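I own one bunch of fake flowers, and I've moved it more often than I've moved house. It is yellow and orange with green leaves, it came from a shop in Gronness that sold mostly doormats, and it has never looked right anywhere.

In March I decided to settle the matter. My rule for clearing a table is that everything on it has to argue for its place, and the flowers are bad at arguing. They don't smell. They collect dust in the folds, where a cloth won't go. Marta Horobets, who gave up a whole afternoon to hear my views on this, said they were the only cheerful thing I had and that I should leave them alone.

So the table came down to a short list. The flowers stayed, on probation. So did the khaki-gray tray with the round recess on one side and the darker compartment on the other, which I keep meaning to find a use for. And so did the little white block, which I have been calling an eraser for months without once trying to erase anything with it.

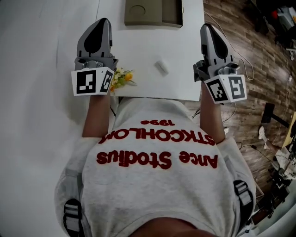
## What goes on a white table

As little as possible, is my finding. White shows every crumb and every ring from a cup – I bought it because it looked clean in the shop, where no one was eating toast. The brown plank floor next to it forgives anything. I have dropped whole breakfasts on that floor and found them the following week.

Ginevra Gatti thinks I should put the flowers in a vase. I priced one at Dondenine and it was 139, for a thing to hold flowers that don't drink. They can lie down for now.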